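Home | Kitchen | Countertop | Mug Trees | Spoons | Gift Sets | Visit Us | Basket

The Noscombe Mug Tree and Tea Corner Set

If your cupboard is anything like ours used to be, the mugs live three deep and the one you want is always at the back, behind the enormous one from the bank. The Noscombe is our answer to that, and I'll admit we've grown very fond of it over the years. It's a wooden mug tree on a round base, small enough to sit beside the kettle and steady enough that you can lift a cup off one-handed while you're still half asleep. 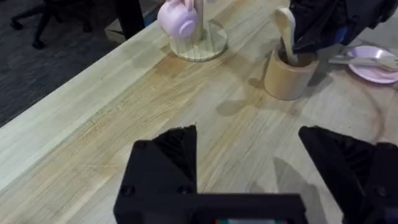 We first made it as a one-off for the tea corner at our Siter workshop, and so many visitors asked where they could buy one that we gave in and put it in the catalog. It has sold 3,397 since then (I still can't quite believe that!), and the shape has hardly changed. The finish is a food-safe oil, so please wipe it with a damp cloth and keep it well away from the dishwasher.

You can order the tree by itself or add pieces from the Du Plessis range as you go along. Plenty of people start with a spoon. Ours have a smooth oval bowl and a long slim handle, just right for reaching the honey at the bottom of a tall jar, or for a small pan of oatmeal on a November morning. 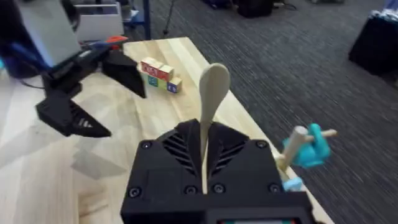
Wooden spoon, rounded bowl, long tapered handle.

The cups and plates come in soft colors, and you're very welcome to mix them. I'm partial to pink with blue myself, though my sister swears by all one color. Orders leave us in 12 days, a little longer before the holidays.
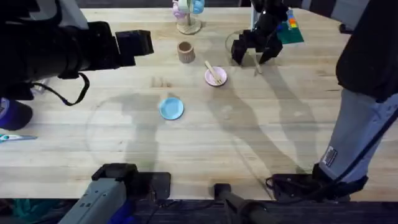

Mug tree with pink and blue cups, shown with the small wooden cup and pink plate.

Item code: 889
Also in this range: Fokunach serving tray

Comments

teapot_annie: Bought one for my mom and ended up ordering a second for me. Lovely smooth wood.

R. in the valley: Do the cups come separately? I broke a blue one.

gladbakes: Mine needed oiling again after roughly a year, but it came up beautifully.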